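Chapter 7
Task State and Recovery in Two-Arm Manipulation

Before you begin

This chapter assumes that you have read Chapter 5 on grasp planning and that you can write a simple state machine. You do not need the material on force control, which comes in Chapter 9. The code for the exercises is in the folder ch07 of the Arnolance package.

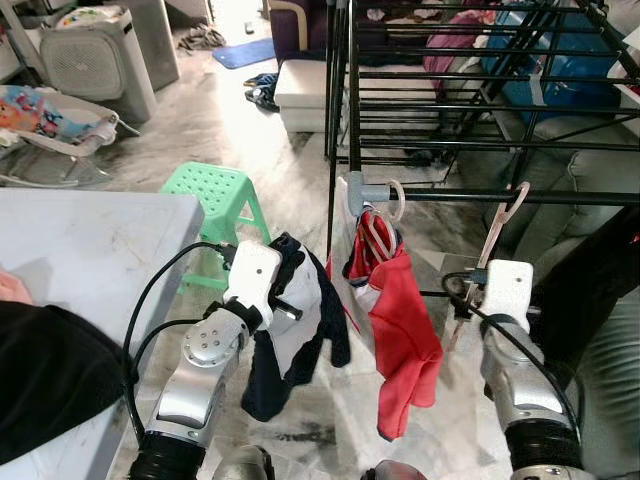
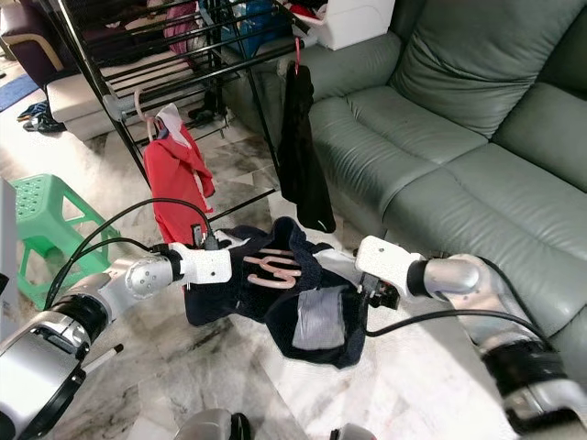 Two arms, garments and pink hangers on a job in a living room

A task program needs to know where it is in the task. This sounds too simple to fill a chapter, and for rigid parts it almost is: when a part is in its fixture, a switch closes, and the program goes to the next step. With clothes in a home there is no switch. Consider the dark navy garment held by both grippers, with a pink hanger lying across its upper middle. Is the hanger inserted, partly inserted, or only resting on the cloth? A program which answers this question wrongly will carry the garment to the rack, open the grippers, and drop it on the floor. The motion planner will report success for every motion it made. In this chapter we study how to write programs that do not lose their place in this way, and how they can find it again when they do.

7.1 Why a script is not enough

Most students write their first manipulation program as a script. Grasp the garment, lift it, take a hanger, insert the left side, insert the right side, hang, release. Each line calls a skill, and the next line runs when the skill returns. We have all done this, and for a first demonstration it is a reasonable way to work.

The weakness of the script is that the position in the program is used as the description of the world. If the program is at line five, then it believes that the left side is inserted. This belief was never measured. It comes only from the fact that line four has returned.

Amr Chraibi has a good name for this in his lecture notes: he calls it "state by hope." In his laboratory course at Butville, students ran a hanging script 300 times on one type of shirt. The interesting result was where the failures were found. In most of the failed runs, the error happened during one step and was noticed two or three steps later, when it was already difficult to repair. A sleeve that slips during the lift costs one new grasp if you see it during the lift. If you see it at the rack, you must first put down the hanger, find the garment again and spread it again.

We will therefore separate two things which the script mixes together:

– the program state, meaning what the controller is doing now;
– the task state, meaning what is true about the garment, the hanger and the rack.

The first is always known exactly. The second must be estimated, and the estimate can be wrong.

7.2 Predicates for cloth

We describe the task state with a small set of predicates. A predicate is a statement that is true or false, such as holds(left, garment) or on_rail(hanger). For each predicate we must say how it will be checked, with which sensor, and how long the answer stays valid.

The last point is often forgotten. The predicate on_rail(hanger), once checked after release, can stay valid for many minutes if no one touches the rack. The predicate holds(left, garment) is different. Cloth slides between the fingers under its own weight, especially when one gripper carries everything and the rest hangs down in folds. In the Atano library used in this book, every predicate has a field called max_age. When the age is passed, the value changes to unknown, and the program must check again before it can depend on it.

Please note that unknown is a third value. It is not the same as false. Many students convert unknown to false in their first exercise, and then their robot tries to grasp a garment that is already in its gripper.

Object identity also needs care. A drying rack in daily use carries many things, and hangers may be empty or occupied. If the program stores only "a hanger on the lowest rail," it can easily choose a hanger with a garment already on it. The predicate free(hanger) should be checked from a view where the cloth below the hanger would be visible, and it should be checked shortly before the reach. The arm itself will hide part of this view during the approach – we return to this problem in Section 7.5.

7.3 The recovery graph

When a check fails, the program should choose an action from what is true now. The history of the program is useful for the log, but it should not decide the action.

We build a graph in which each node is a set of predicate values and each edge is a skill. Every skill is written with its preconditions and its expected effects. After each skill we evaluate the predicates, find the matching node, and continue from there. If the skill worked, this is the next node on the normal path. If it did not work, this is another node, and there should be an edge which leads back.

Adel Samir proposed a simple test for such a graph. Print all nodes on paper. Put your finger on any node and ask, "If the robot wakes up here, what does it do?" If you have no answer, the graph is incomplete. In a first version there are usually many nodes without an answer, and it is fully acceptable to connect them to one general skill: lower the garment onto a free surface, open both grippers, move the arms away, look again. This skill is slow, but it brings the system to a node from which the normal path can start.

Be careful with loops. A garment with a stiff collar may fail the same insertion again and again, and the graph will send the robot back each time with great patience. We give each edge a counter with a limit of 10 for the whole task. When the limit is reached, the edge is removed and the planner must find another way or call a person.

7.4 Costs of checking

Every check takes time. In the Berrada controller, which we use for the timing examples, a gripper width check takes less than one control cycle, but a full garment check with the head camera takes 200 milliseconds, and the arms should be still while it runs. If we check everything after every small motion, the robot will spend more time looking than working.

The practical rule is to compare the price of the check with the price of finding the error later. Cheap checks run always. Expensive checks run before a step that is hard to undo. Opening the grippers at the rack is such a step, and so is the moment when the second gripper lets go of the cloth to reach for a hanger. Between these points, the gripper width and the joint torques give enough warning in most cases.

Section 7.5 begins with the design of these checks when one arm blocks the view of the other. Readers who want to try the recovery graph first can go to Exercise 7.1 and come back.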